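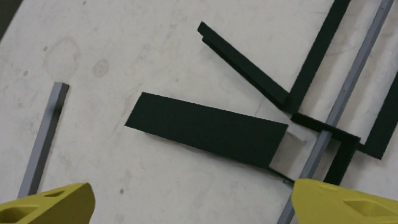
Section 4: Leveling, Sealing and Care of the Top

Last updated: March 25, 2022
Print this page | E-mail this page

Complete Section 3 (Legs and Cross Rail) before you start. All four legs must be bolted on and the table must be standing where it will be used. If the table is moved to another room later, repeat 4.1.

You will need:
Spirit level, the longer the better
Open wrench from the Plivcombe parts bag
Two soft cotton cloths, white or undyed
Alemneh sealer, one bottle (supplied)
Rubber gloves
Masking tape

4.1 Leveling the table

1. Turn all four adjustable feet clockwise until they stop. The table is now at its lowest height, 76 cm from the floor to the upper surface.

2. Push down on each corner in turn. If one corner dips, the foot at that corner is not carrying weight. Mark it with a piece of tape.

3. Have a helper take the weight off the marked corner. Turn the foot counterclockwise one half turn, lower the corner and push again. Repeat until the rocking stops.

4. Lay the level along one long side of the top. Raise the two feet at the low end by equal amounts until the bubble is centered.

5. Lay the level across the width and do the same.

6. Check the long side once more. Adjusting the width often disturbs it a little.

7. Hold each foot still with one hand and tighten its lock nut with the wrench. Do not use a power tool on the lock nuts.

Caution: Do not extend any foot more than 5 cm. If the floor slopes more than this, use the Grudavitz spacer blocks under the low feet. They are ordered separately.

Note: On carpet, wait a day and check the level again before tightening the lock nuts. The feet settle into the pile under the weight of the top.

4.2 Cleaning before sealing

The top leaves the factory with a thin film of polishing compound. Sealer will not take evenly over this film, so the top has to be washed even if it looks clean.

1. Mix a small squirt of dish soap into a bowl of warm water.

2. Wash the whole top, including the edges and a hand's width of the underside. The underside does not need more than that.

3. Go over it twice with plain water and a fresh cloth.

4. Dry with a clean cloth and leave the table uncovered for 12 hours. Keep the room heated if it is cold out. Do not use a hair dryer or a fan heater.
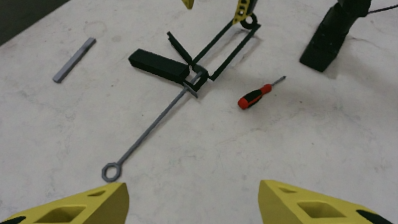
5. Look across the surface at a low angle with a lamp at the far end. Any remaining film shows as a gray haze. Wash hazy patches again and give them the same drying time.

6. Remove dust with a dry cloth just before you open the sealer.

Caution: Never use vinegar, lemon, bathroom cleaner or anything sold as a limescale remover. These dull the finish and the damage is not covered.

4.3 Applying the sealer

Open a window first. The sealer has a strong smell that fades by the next day. Keep children and pets out of the room while you work.

1. Tape a sheet of newspaper to the floor under each edge. Sealer can leave a mark on unfinished wood floors.

2. Shake the bottle for a full minute.

3. Put on gloves. Pour a small amount onto a folded cloth, never straight onto the top.

4. Start at the corner farthest from the door. Wipe in overlapping circles, covering an area you can reach without leaning on the part you have already done.

5. Wait ten minutes, then wipe off whatever is left on the surface with the second cloth. Sealer that is allowed to dry on top turns sticky.

6. Carry on in the same way until the whole top is covered. Do the edges last.

7. Apply a second coat after two hours. A third coat makes no difference.

8. Rinse the cloths in water and hang them outdoors to dry before throwing them away. Do not leave them balled up in a trash can.

The top can be touched after the second coat has stood overnight. Wait three full days before you put anything wet on it.

To test the seal, put a teaspoon of water on the top and leave it for five minutes. If the water stays in a bead, the seal is good. If the spot has darkened, let it dry and repeat steps 2 through 5 over that area.

4.4 Everyday care

Wipe up spills when they happen. Coffee, tea, wine and oil are the usual causes of ring marks and dark spots, and on a pale top they are easier to see. A damp cloth is enough for most cleaning.

Put felt pads under anything heavy that stays in one place. Lift such things when you move them. Metal feet and bases will scratch the finish if they are dragged.
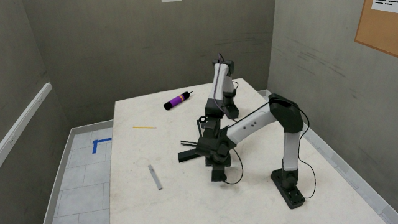 Clamps may be used along the edges with a scrap of wood or cork on both faces. Hand tighten only. Keep clamps at least a hand's width away from the corners, where the top is not supported by the rail.

Renew the seal once a year, or sooner if the water test fails. April is a good month for it in most homes, with the windows open and the heating off.

4.5 Removing marks

Light ring marks: Mix baking soda and water to a thick paste. Spread it over the mark, cover with plastic wrap and tape down the edges. Leave overnight, then lift off the paste with a plastic scraper and rinse. Old marks may need this two or three times.

Fine scratches: Wet the area and rub lightly with 1000 grit paper wrapped around a cork block. Keep the paper wet. Stop as soon as the scratch is gone, rinse, dry and reseal the patch as in 4.3.

Deep scratches and chips: Do not fill these yourself. Write to the Zarholm service desk, attention Nesrin Canpolat, and give the number on the label under the cross rail.

Continue to Section 5: Fitting the Drawer.

This site uses cookies to remember your settings. By continuing to use this site you accept our use of cookies.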